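Clear plastic

Clear plastic is my favorite everyday material, so I jumped at the chance to write this entry for the Kondstead household wiki! The name covers any plastic you can see through, and there are loads of them. The ones I run into most are acrylic, polycarbonate, PET (that's your soda bottle) and polystyrene, the brittle stuff that cracks if you look at it funny.

What makes a plastic clear? Mostly it's how the long molecules pack together. If they settle into neat crystals, light scatters and you get a milky look, like a milk jug. If they stay jumbled, light goes straight through. PET can go either way, depending on how fast it cools, and I still think that's wonderful.

Acrylic keeps its looks outdoors and polishes up nicely. Polycarbonate is much tougher but scratches easily (ask my poor old safety glasses), so it usually gets a hard coating. 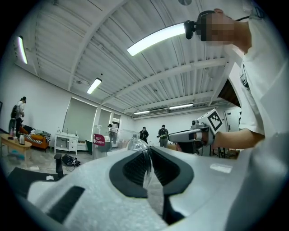
Cleaning is where people go wrong. Skip the window spray with ammonia, and don't use acetone on any of these unless you want a cloudy mess. I use lukewarm water, a drop of dish soap and a soft cloth. Ailsa Carnegie added a note about toothpaste for fine scratches in acrylic, and I tried it on a picture cover last April. It took 15 minutes of rubbing, and my arm was sore until bedtime.

See also: Glass, Resin, Food containers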